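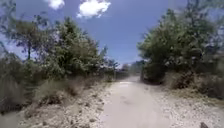 Accueil Assistance Tickets Base de connaissances Forum Mon compte

Rechercher dans les tickets... OK Recherche avancée

Zurneo, machine de ramassage et transport : perte du cap sur le chemin de gravier
État : ouvert
Ouvert par : Kauko Hakala
Suivi par : Kazuhiro Iwasaki (assistance Deveo)

Bonjour,

Je vous écris au sujet de notre Zurneo, que nous utilisons depuis juin à l'atelier Lehtinen. Dans l'atelier, elle fait trois travaux : porter les bacs Plustex entre l'établi et la réserve, balayer l'allée, sortir les déchets. Les deux premiers marchent d'une manière acceptable. Le troisième ne marche pas, et c'est pour celui-là que je demande votre aide.

Le local des déchets est à 300 mètres de l'atelier, au bout d'un chemin de terre claire, presque droit. Il y a des cailloux des deux côtés, ensuite de l'herbe sèche et des arbres. Le bord du chemin n'est pas net, la terre passe peu à peu au gravier. Pour une personne c'est un travail sans intérêt de quelques minutes. La machine s'arrête avec le message « bord non trouvé » et elle attend.

Ce que j'ai déjà essayé :
- nettoyer les deux caméras : pas de changement
- diminuer la vitesse à la moitié : elle va plus loin, mais s'arrête quand même
- refaire la carte en la guidant à la main : réussi, mais le lendemain même message
- partir à 7 h au lieu de 14 h : un peu mieux, je ne sais pas dire pourquoi

Version du logiciel : 68. Charge des bacs : vides pendant tous les essais.

K. Hakala

Réponse de Kazuhiro Iwasaki

Bonjour Monsieur Hakala,

Merci pour votre message très complet. Le réglage d'usine cherche une limite franche, comme un mur ou une bordure de trottoir. Sur un sol qui devient gravier peu à peu, il hésite. Je vous propose ceci :

1. Menu Extérieur, mettre « Type de bord » sur « Diffus ».
2. Mettre « Distance de confirmation » à 2 mètres.
3. Refaire la carte dans les deux sens, aller et retour.

Pouvez-vous aussi m'envoyer le journal d'un essai complet ?

Réponse de Kauko Hakala

J'ai fait les trois points. Au premier essai elle a parcouru presque 100 mètres sans arrêt, ce qui est nouveau. Ensuite elle a dévié vers les cailloux à droite et j'ai pris la commande manuelle. Au deuxième essai, même distance, même côté. Le journal est joint.

Je me permets une question plus générale. Dans votre brochure il est écrit que la machine prend en charge « les corvées de l'atelier ». Est-ce que sortir les déchets est compris dedans, ou seulement si le local est à l'intérieur ? Je ne suis pas fâché, je voudrais savoir si je dois garder cette tâche dans le planning de mes collègues.

Réponse de Kazuhiro Iwasaki

Votre question est juste. À mon avis, gardez la tâche dans le planning pour le moment. Le trajet extérieur est possible, mais sous surveillance. J'ai transmis votre journal à l'équipe de navigation et je laisse le ticket ouvert.

Commentaires (3)

mireille_at : Même problème ici avec une cour en gravier. Le réglage « Diffus » a aidé, pas complètement.

Tonio : La nôtre plie les chiffons à peu près, mais elle ne passe pas le seuil de la porte. On attendra encore un peu pour les corvées.

b.lemaire : Avez-vous essayé avec des bacs pleins ? Chez nous elle dévie moins quand elle est lourde.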